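Progress report to Rowlands: packing line automation at the Prestitz site
Period covered: to the end of May
Prepared by Jaanus Uibo, operations

Summary

The first of the 2 Natano packing cells is now in daily use. The second is installed but still being set up. We have spent within the grant so far and expect to finish the work as agreed, with one change to the training plan, explained below.

Output

The first cell packed 1109 cartons in its best full shift. The target in the application was 2000 for both cells together, so we are on course if the second performs as well. Most of the lost time came from the changeover between the small and large cartons. Brisa, who supplied the conveyor, have sent new side guides and these go on next week. We also had 233 cartons returned to the line for re-taping. Nearly all were from the same batch of board, and we have changed the order.

Teaching the grippers

The hardest items for the cell are the soft pouches, which fold when they are picked up by the middle. We are now collecting examples of people picking them up by hand with a gripper tool, and using those to train the cell. Packers do this in turns of an hour in the upstairs room. It is slower than we allowed for, and the hours have been moved from the classroom training budget line with your agreement.

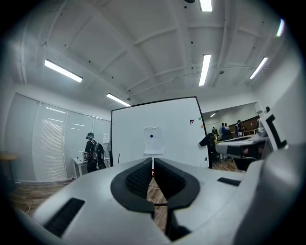
Packers taking part are paid at the line leader rate for the hour. Tarmo Siliņa draws up the rota and posts it each Friday. Two people asked to come off it with sore wrists, and we have cut the turns to forty minutes for anyone who wants that.

Effect on staff

No jobs have been lost. Four packers have moved to checking and loading, and one has started on basic maintenance of the cell. Lifting at the end of the line has gone down a great deal. The complaints we hear are that the work near the cell is dull when it runs well, and that stoppages all seem to come just before the break. We have started swapping positions every two hours, which has been received well on the day shift. The night shift would like to keep fixed places and we have left that alone for now.

Still to do

Finish setting up the second cell. Fit the side guides. Agree a pay grade for the maintenance role, which is with the union at present. The noise readings near the conveyor need repeating with both cells running, and we will send them with the next claim.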